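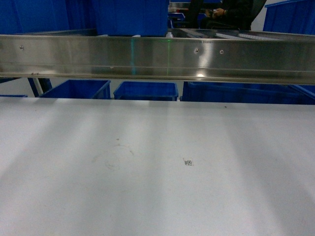
One comment under last year's notes, signed Kuvden, asked why we spend a whole session on a bench and some bins before anyone is allowed to switch a motor on. Fair question! I lost a lot of evenings at the start by doing it the other way round - code first, bench whenever - and I'd like you to keep yours.

Print this page | E-mail this page

Session 2: getting the bench ready for picking
Workshop build notes, updated 2018-10-22

So, where we are. Last session we got the arm talking to the laptop, and I went on far too long about cable ties (sorry). Now we want it to pick small things out of a bin and put them down on the white surface, over and over, without one of us hovering beside it.

Start with the surface. Whatever you use at home, keep it plain, pale and dull. A shiny worktop will send the lights straight back into your camera, and then your lovely picking program goes chasing a reflection. Stick one small printed code on it and leave it alone. Everything gets measured from that code, so if you peel it off and put it back a bit to the left, you're doing the whole calibration again. Ask me how I know.

Then wipe it down. I mean it! Marks don't bother you or me, but a simple "find the dark blob" program will happily report a smudge as an object. Set your smallest blob size with the surface bare and keep raising it until the program finds nothing at all.

Bins next. If you're building this in a spare room you can use any tub you like, but pick one colour and stick to it. Blue has been kind to me, as most of the bits I sort are red, white or metal. Deep bins are harder than they look, mind you. The walls get in the way of the wrist long before the fingers reach the bottom, and anything in a corner is the worst case of all. 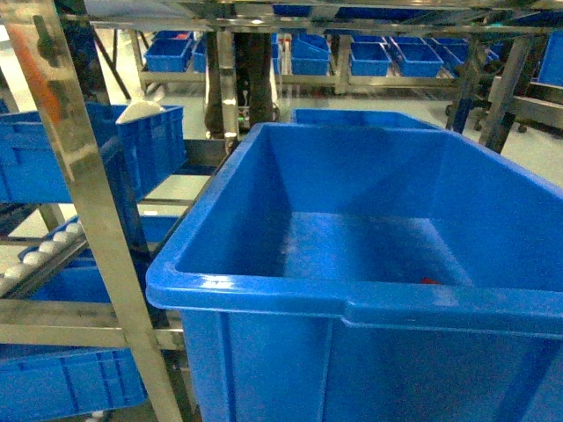

Fig. 2. Deep blue bin with one small red item inside, near the corner.

For your first tries put a single item in the middle of the bin. Once that works, move it towards a wall, then into a corner. Nisel, our little control program, has a setting called "wall margin" for this. Begin with it generous and bring it down slowly.

Now the gripper. Two fingers, nothing clever. Before you let it near a bin, run it over the bare surface with the fingers open and look through the wrist camera. You want both tips in the picture and a good clear gap between them.

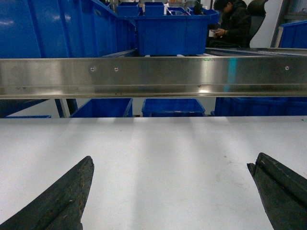
Mask the fingers out in software once you're happy with the view, or the blob finder will count them as well. Nidis does this with one drawn outline per finger. Draw it a touch bigger than you think you need, then run your 24 test picks and write down every miss, even the silly ones.

For next time: bring your miss list, and read the Hayat page on grip force.

We use cookies to remember your settings. Accept | Find out more

Comments

wall margin saved my wrist joint, thank you. I'd set mine to nothing and wondered what the crunching was

Is a white bedsheet any good as a surface? Mine keeps creasing.
 - Creases make shadows, I'd go for a painted board - matt paint!

Did more than 3000 picks over October with the same sticker. Corners still rubbish.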